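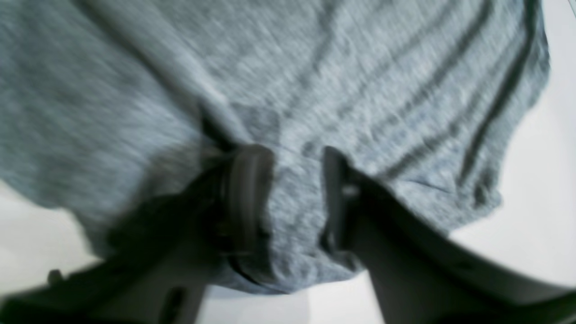 Light gray-blue heathered knit on a white surface.

About Skorwood

Skorwood is a laundry and clothing repair service in Cerkham. We wash, dry, fold and mend everyday clothes for households and small businesses. Veronika Moser opened the shop with one washer and a sewing table in the back room. Thịnh Đàm joined as a partner and set up the repair side, which now takes up half the building.

Most of our work is cotton: shirts, sheets, aprons and kitchen towels. We also take wool and lined coats, but these are done by hand and need up to 3 extra days. We do not clean leather or fur.

Each order is washed by itself. Clothes are sorted by color and fabric, and anything with a loose button or open seam is set aside before it goes in the machine. Small repairs are included in the price. For larger ones we call you first.
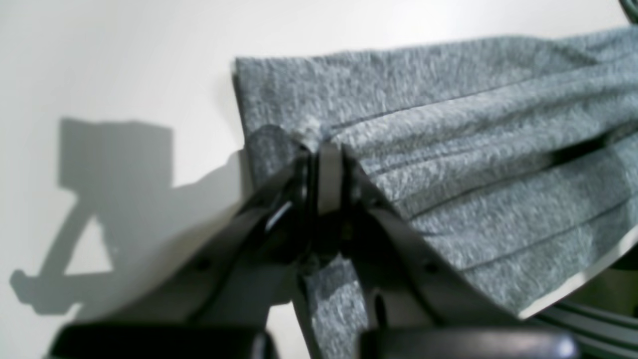
Knits are dried flat or on low heat and folded, not hung, so the shoulders keep their shape. If you want something on a hanger anyway, write it on the order slip.

Huệ Lâm runs the sewing room and handles zippers, hems and patches. Bayu Saragih drives the pickup route, which covers Cerkham and Sillulley. Beryl Cheetham answers the phone and does the billing for our business accounts.

We moved to the present building on Van Damme Street in January. Parking is behind the shop, and the entrance is on the side. Clothes left more than 2 months are given to the thrift store next door.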